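Let the robotics club do the filing

Every school robotics club I have known wants to do the same thing in its first term, and it's always throwing. Throw a ball, knock down a tower, shove the other team's machine off a mat. I've nothing against it. I have shouted myself hoarse at those competitions and I will again. But after a year and a bit of helping with the after-school club at Vikholm, I'd like to make the case for paperwork.

I mean that literally. Since January our older group has been working on one task, which is to get sheets of paper into a ring binder with a robot arm. They picked it themselves from a list of household and office jobs, and I think they picked it because it looked like the easy one (the others were folding a tea towel and laying a table). It is gloriously hard! I have never seen a group of teenagers so cross with a piece of A4, or so pleased with one.

Think about what a ball does for you. It is the same shape whichever way up it is, it doesn't bend, and if you get hold of it somewhere near the middle you have got hold of it. A sheet of paper has two sides, four edges and no wish to help. It lies flat against the table so there is nothing to pinch. It curls when you want it flat. Two sheets lying on top of each other look very much like one. And when you finally have a corner and lift, the far end swings off and does something else, and you have to have thought about that before you started.

So they think about it, and the arguing is wonderful. Do you slide the sheet to the edge of the table first and take it from there? Do you push it so that it buckles, and grab the bump? Should the arm square up the pile before it goes anywhere near the binder, or take the pages one by one and accept a messy result? One pair spent a whole session on nothing but approach angles, with a protractor, and went home happy.

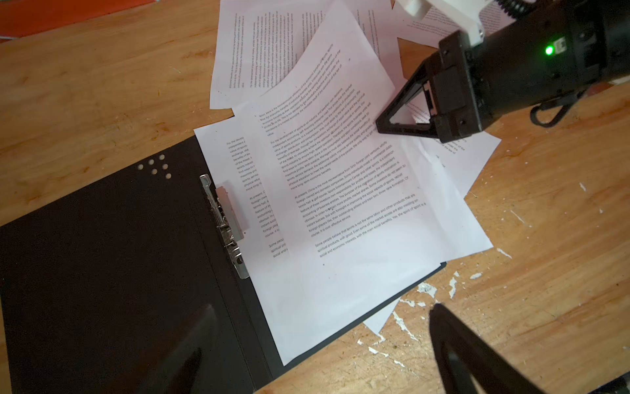 When I said some of this in the club newsletter, Nhung Giáp wrote back that I was romanticising drudgery, and that a child who sees a robot score a goal comes back next week, while a child who sees a robot fail to lift a page goes and joins the drama club. Her view is that you earn the boring tasks with the exciting ones, and that a club which starts with stationery will soon be a club of three.

It's a fair worry and I've turned it over a good deal. We did lose 2 members in the first month. But I don't accept that the task is boring, only that it looks boring from the doorway. Once you are the one steering the arm down towards a page, with your friends hissing "left, left, your OTHER left", it is as tense as any final. And the failures are so easy to read. When the throwing robot misses, you get a shrug and another go. When the paper robot misses, you can see the finger skate across the print, and somebody already has a theory.

There is another thing I like about it, which is that parents understand it at once. At the open evening we put the arm next to Floltitell, the club's old competition machine, which can fling a beanbag clean over the bike sheds. The beanbags got the louder cheer. The binder got the longer conversations. A father who does the accounts for a garage stood there for ages telling the team how he opens a lever-arch file one-handed, and they took notes.

I'd go further and say the regional competitions should have a class for this sort of thing. Give each team 20 loose sheets, a binder and a table, and let them get on with it. Score it on how many pages are in, with the holes lined up, when the clock stops. It would cost next to nothing. The whole lot could come out of a stationery cupboard, whereas our last official playing field took up half the hall and roughly a term's worth of cake sales.

I put this to the people who run the Dovhaniuk cup and they were kind about it, and said they would raise it at their next meeting. I hope they do. In the meantime our lot are still at it twice a week, and they have started asking whether plastic wallets are allowed. I said yes, and I'm already a bit sorry for the arm.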